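# Table Setting and Small Tableware — Handout 4

Course notes by Aileen Mangubat, Gatchalian Hospitality Program
Last changed 14/08/2025

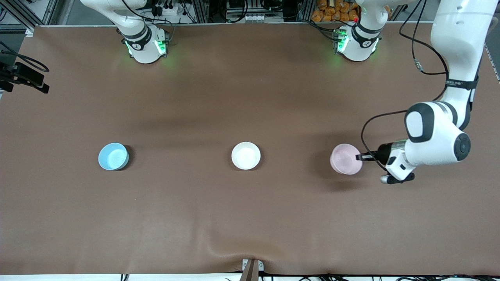

## 1. What we cover in this unit

In the last unit we spoke about plates. Now we go to small bowls, which many students think is an easy subject. It is easy to put a bowl on a table. It is more difficult to put three bowls in a row so that a guest sits down and feels the table is in order, and does not know why.

Please read sections 2 to 5 before the practical class. Section 6 is for the written work.

Words you will need:

- **Row**: bowls placed side by side along one line, parallel to the table edge.
- **Gap**: the distance between the rim of one bowl and the rim of the next. We always measure from rim to rim, never from center to center, unless the bowls are all exactly the same size.
- **Anchor**: the piece you place first and do not move again.
- **Ground**: the cloth or mat under the pieces.

## 2. The anchor

For a row of three, the anchor is the middle bowl. In our row it is the white one, almost exactly at the center of the table. The blue bowl is to the left of it and the pink bowl to the right.

Some books teach to start from the left and work toward the right. I taught this way myself when I was at Nollis, and I stopped. A student who starts from the left makes a small mistake in the first gap, repeats it in the second, and at the end the whole row has moved to one side. Then everything must be lifted and placed again. With the anchor in the middle, a mistake on one side stays on that side.

How to find the center:

1. Fold a paper tape to half of the table length and put a small mark on it.
2. Lay the tape along the near edge and find the mark.
3. Do the same for the depth of the table.
4. Set the anchor where the two lines meet.
5. Step back. Look from the chair of the guest, and look also from the end of the table.

After some weeks you will do steps 1 to 3 by eye. In the exam the tape is still allowed.

## 3. The gaps

The two gaps must look the same. I write "look" on purpose. A person's eye compares the left gap with the right gap very quickly, and a difference of one finger is enough to disturb. In our row the two gaps are about the same, and this is what I accept in class.

Now look at the line. The pink bowl stands slightly lower than the other two. From above this is a small thing. From the chair it can be seen more, especially on a plain table with nothing else to look at. When you correct a bowl like this one, lift it with both hands and put it down again. Do not push it. Pushing pulls the cloth, and then you have a fold to repair also.

A common question is how wide the gap should be. There is no one answer. For a tasting row, where each guest takes from each bowl, I use a gap wide enough for a hand. For a row that is only for display, you can go closer. At Jinitz, where I did my training, the rule was one bowl width and no discussion — it is a good rule to begin with.

## 4. Color and ground

Light blue, white, pale pink. All three are soft colors, and this makes them good company for each other. The white is in the middle and separates the other two. Try in class to put the white at the end of the row, and write down what you notice. Most groups say that the blue and the pink then begin to look like a pair, with the white left alone.

The ground is brown and smooth. On a brown ground the light bowls come forward and the shape of the rim is easy to read. On a white cloth the white bowl would nearly disappear, and the pink would look weaker. If you have only a white cloth, change the order or choose stronger colors.

A few rules about the ground:

- It must be flat before the first bowl comes. Smooth it from the center to the edges with the flat hand.
- One ground for the whole row. Do not let a bowl stand half on a mat and half on the table.
- No pattern, when the bowls already have different colors. Stripes are the worst, they show every mistake in the line.

## 5. Light and shadow

Students forget this part, and then they ask me why their row looked good in the morning and not in the evening.

A bowl is a hollow thing, so it has a shadow inside and a shadow outside. The blue bowl throws a darker shadow on its lower right side. The white bowl looks bright. The pink bowl is partly in shade, and so its color looks less clear than it would in full light. When you judge colors, be sure all pieces have the same light, or you will change a good bowl for a bad reason.

Shallow bowls are more forgiving than deep ones. The light reaches the inside, and the guest can see what is served. In a deep bowl a dark sauce becomes only a dark hole.

Before service, sit down in at least two chairs and look at the row from there. If a lamp can be moved, move the lamp before you move the bowls.

## 6. Written work

Write one page on a row of three bowls that you set at home or in the practice room. Use your own bowls, they can be cheap. Include:

- a small drawing from above, with the anchor marked
- both gaps, measured rim to rim
- the ground you used, and a second ground you tried
- where the light came from, and which bowl had the most shade

The page should be not longer than 549 words. I know it is a strange number — it is what fits on the Jadix form with the drawing. Please write in full sentences. Spelling mistakes are not counted, but missing measurements are.

## 7. For next time

Bring one bowl with a foot and one without. We will look at stacking, and at how to carry four small bowls without a tray. Wear closed shoes.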